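The bench at the end of the year

2018-12-29

I had the week off and spent most of it at the bench. There is a soldering project that was supposed to be finished in September and is still in a shoebox, but what I did instead was put things back where they belong. It was overdue.

The bench top is covered with a bright blue mat. I bought it by the meter from a shop in Hernen that was closing down, and I should have bought twice as much. Solder doesn't bother it much and small screws show up well against the color. On the old brown one I lost springs every time I opened a tape deck.

Parts live in the drawer cabinets along the back. I started with the upper ones, which hold resistors and capacitors, and emptied them one drawer at a time onto a baking tray. Most of it went straight back. One drawer labeled 400 had been filled with connectors from a job I did for Osvaldo Messina, who had a jukebox with a bad amplifier, and I can't say where the original contents went. I threw out a bag of electrolytics old enough that I didn't want to test them.

I did not number the drawers. Ji-hoon Yeon has his numbered and keeps a spreadsheet, and his last entry is line 1,122. He can find a part faster than I can. I tried it for a month and stopped updating the sheet, and after that the numbers were worse than nothing. Now I write the value on a strip of paper and slide it in the front.

The rule I do keep is about drinks. Anything open on the bench gets a coaster. I knocked a glass of orange soda over a Livix receiver two winters ago and it took me three evenings to clean the board. Since then I only have bottles with a screw cap near the work, and I try to put the cap back on between sips -- I don't always manage it.

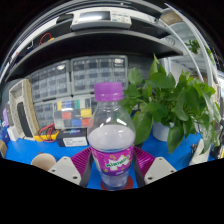
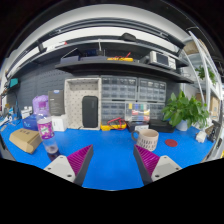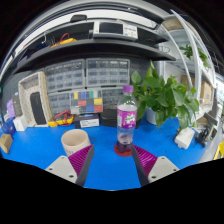 The soda bottle and the blue mat. The leafy plant is in the first picture, the drawers and the yellow multimeter are in the other two.

The plant came from Cinzia Rinaldi when she moved to a smaller apartment. It was a cutting with a few leaves then. It seems happy enough on the table, though the leaves hang down wherever they like and I have to lift them when I need the space. I water it when the top of the soil is dry and wipe the leaves with a damp cloth every couple of weeks. They pick up dust from filing. I may move it to a shelf, but I like having something green to look at while the iron heats up.

The multimeter stays out all the time. I used to put it away in its case and then get it out again ten minutes later. I coil the leads by hand, loosely, and drop them on it or next to it. Dario Fontana told me once that tight coils had broken the wire inside his leads near the plug, so I stopped winding mine around the body of the meter. The red one is due for replacement anyway. The tip is bent.

Boxes are the part I have not solved. I keep the ones things came in, in case I sell them, and then they sit on the bench with other things behind them. I flattened the biggest ones this week and took them down to the recycling. A few are staying until I decide about the Rornalix power supply, which I've used twice. If anyone local wants it, write to me before I put it up for sale.

What's left is the hallway closet, where the older stuff is. My aunt Assunta Ferraro gave me a carton of radio tubes that belonged to her husband, all in their sleeves, and I have been putting off sorting those. The carton has 1,707 written on the side in marker. I asked her what it meant and she doesn't know. It isn't the number of tubes, the carton is far too small for that.

I'm going to start on it after the holiday. I need more of the small paper sleeves first, and the stationery shop doesn't open again until the new year. In the meantime the shoebox is back on the shelf under the window with a list of missing parts taped to the lid.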